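Hernán Flores fits out small kitchens for a living, mostly rented flats and the shared kitchens of office buildings, and he has strong views on where a spatula should stand. His firm, Tredus, began with shelving. The utensil work came later, when clients kept asking why a kitchen with good cupboards was still awkward to cook in.

"The cupboards get all the money," he says. "Then the things that are picked up most often go in a drawer on top of each other, and the drawer jams on the whisk."

We spoke on a Wednesday, in the hour before his first site visit, and kept to a single subject: the upright holder that sits on the worktop, its compartments, its base and what goes into it.

Flores divides holders into open pots and divided caddies. An open pot is one cylinder, usually ceramic. It holds a lot and is easy to wash, and the handles cross at the bottom so that pulling one tool out lifts two others. A divided caddy gives each group of tools its own cell. It holds less for the same footprint. He prefers it for any kitchen used by more than one person.

"With a pot, the arrangement lasts until somebody cooks," he says. "With three compartments the next person can see where a thing belongs. They may ignore it, but they can see it."

His usual allocation for a caddy with three cells is simple. The first cell takes the flat and wide tools, which means turners, spatulas and the whisk. The last cell takes wood. The middle cell he leaves until the cook has used the kitchen for a few weeks.

I asked whether the empty cell was wasted space. He said it was the cheapest part of the design. Most people fill it with tongs within the month, or with whatever they were missing. If it is filled on the first day, it is filled with things from the back of the drawer, a second peeler or a melon baller, and those never leave.

Tredus keeps notes on this. In a run of 35 kitchens that the firm fitted for Espinoza, a letting company, the caddies were handed over with one cell empty. On the return visit 27 of them had something in it. Flores reads very little into the remaining kitchens. "Some people own five utensils," he says. "That is fine as well."

Wood gets its own cell for practical reasons. A wooden spoon put away damp against a silicone turner stays damp where the two touch, and the mark does not come out. Wood also picks up scratches from wire. A ladle or a spoon by itself has air on all sides and dries from the bowl down. He puts wooden tools in handle first, always, and expects the bowl to lean outwards over the rim.

"Handle down, bowl up. If you put the bowl down, the water runs into the end grain and sits there. You also can't tell a ladle from a spoon by its handle, so you pull out the wrong one."

The whisk is the difficult item. A balloon whisk is wide at the top and the loops catch on anything beside them. In a shallow cell it falls over. Flores puts it at the back of its compartment with the flat tools in front, and if the client bakes often he moves it to a hook. He does not like whisks in drawers under any circumstances and returned to the point twice.

Depth matters more than width, in his account. A holder that is too shallow tips when a heavy ladle goes in at one end. He works to a depth of 18 centimetres as the least he will accept for full-length tools, and he tests each model with all the weight in one end cell. The earlier caddy he bought from Grotier failed that test on a wet worktop. The current one, sold under the name Truveo, passed it, and he has stayed with it.

The base is the part clients forget. A holder with an open bottom needs a tray, and the tray needs emptying. "It is a drip tray," he says. "It collects drips. People are surprised when they lift it." He recommends lifting the holder off every week, washing the tray in hot water with washing-up liquid, and drying both parts before they go back. A metal frame left standing in water will rust first at the joints.

Position is the last decision and the one he spends longest on. The holder should be within reach of the hob, on the side of the hand that stirs, and far enough from the flame that silicone and wood are not heated. Against the wall is best, because nothing then needs to be reached over. He leaves a gap behind it wide enough for a cloth. Sauce bottles can stand next to it if they are in daily use. He sets a limit of 2 bottles and moves the rest to a shelf.

"Oil, vinegar, soy, fish sauce, the chilli one," he says. "They gather round the holder. In the end you are lifting a spoon out over a row of caps, and one of them goes over."

Colour he regards as the client's business. Dark finishes hide splashes and show limescale, pale ones the reverse. He fits more grey than anything else – it is what the suppliers keep in stock – and has had no complaints.

The handover of a finished kitchen includes a short session with whoever will cook there. The tools go in one at a time, the wide ones first and the wood last, and then the cook takes each one out and puts it back. Flores watches for hesitation. If a person stops with a spoon in the air and looks along the rim, the cells are in the wrong order for that person, and he turns the holder round.

Three compartments, with the wooden piece at the right-hand end: 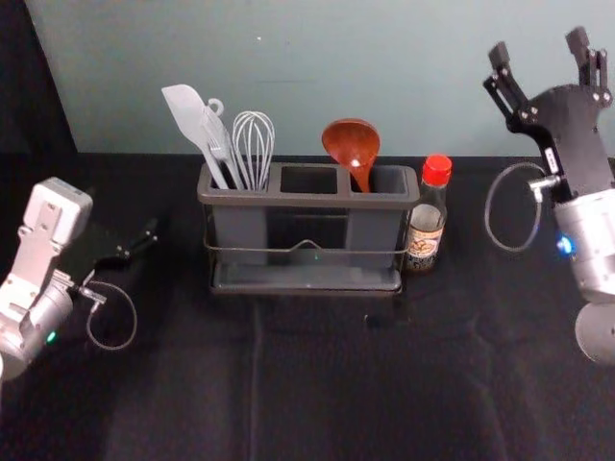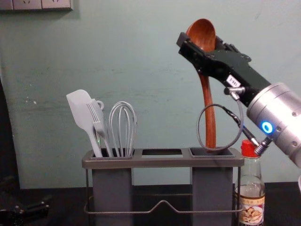
Can the same holder be used for knives?

Flores advises against it. The cells are too wide to keep a blade still, the edge knocks against the metal each time a knife is dropped in, and a hand reaching for the whisk passes close to the points. He fits a wall-mounted rack or a slotted block for knives and keeps it on the other side of the chopping area, well away from the spoons. Kitchen scissors may go in the holder, provided they are closed and stand with the handles up.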